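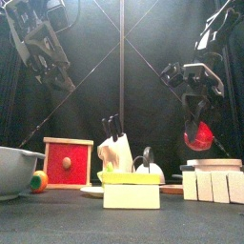
Chapter 6
Sorting and Storing

Every kitchen, shop and playroom has the same problem - more things than places to put them. This chapter looks at common containers, such as boxes, bowls and cylinders, and at how shape affects what each one holds well. Round items roll, so a bowl with raised sides suits fruit better than a flat tray does. Section 6.1 covers open containers. Section 6.2 follows the Drondarness storeroom, where 244 bins hold 3000 small items.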